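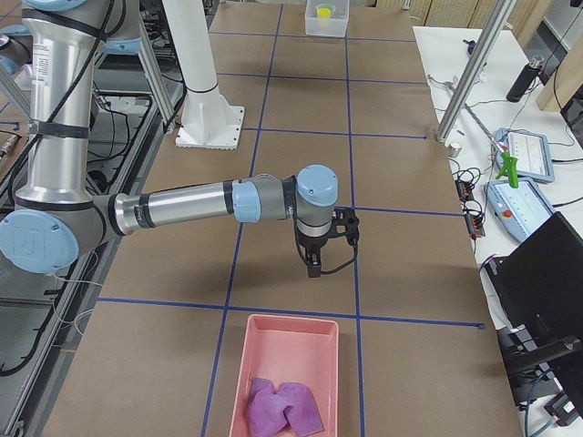 Visit report: Dovthorpe open day, August

Dovthorpe opened its sorting and packing rooms to visitors from 10 a.m. to 3 p.m. Registration closed at 371 names. We went in with the second group, led by Bit-na Wang, and spent 53 minutes on the upper floor.

Most of that time went on table layout. The work table is covered in brown paper, and blue tape divides it into cells. Two long lines run from the back toward the front, with cross lines between them. The cells are close to square. Wang said the layout had replaced pencil marks, which wore off too quickly. The paper is changed when it tears or creases, and the tape is laid again by hand against a steel rule.

Containers on the table were plastic: a pink tray with raised rims and rounded corners, with a crumpled purple cloth in one end, and a small clear container toward the back holding something yellow. The tray stood across a tape line. I asked whether that mattered. Soon-im Ji, who wrote the house layout sheet (Sultik, revision 2), said trays may cross a line but storage bins should sit beside one.
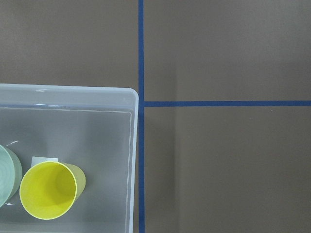 Translucent bin alongside the tape, with a cross line meeting on the right.

The sheet gives no tolerance for tape placement. Ji judges it by eye and re-lays any strip that has lifted.

Downstairs, the Zumo stockroom was open for viewing from the doorway only. The shelf index lists 92 positions, lettered by bay. Handouts were in the Wi annex, next to the exit. Parking is on the north side, and the ramp entrance is the easier one with a cart.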